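Home | News | What's On | Community | Contact

Filed under: Local news, Makers and hobbies

The back wall at the Durance hall has never looked so cheerful. Big puffy foam letters are up on a black cloth backdrop for the June open day, and they spell out "Fast UMI" in a run of colours you could happily eat: pink, orange, peach, a couple of yellows and a great big sky-blue M in the middle.

Olaia Rivas, who looks after displays for the open day, settled on foam after 2 earlier tries with painted cardboard. "I wanted people to grin the second they came through the door," she said. "The M is my favourite. It's enormous!"

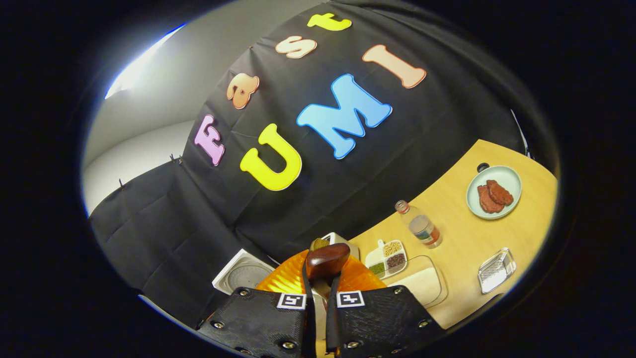
The foam letters on their black backdrop, with the grey wall off to the left.

The cloth came from Muda, the fabric shop on Robles Street, and Tatu Waweru spent an evening getting it hung. He went for soft, loose folds over a tight stretch, and the colours really do sing against all that black. A second dark curtain hangs to one side, held along its top edge by small clips.

Over 20 people have already put their names down for the letter-making workshop, where Rivas will show how to give each shape that rounded, cartoony look. Beginners are very welcome, and kids can come along with a grown-up. Doors open at 10 am, and there'll be tea and lamingtons in the side room until they run out.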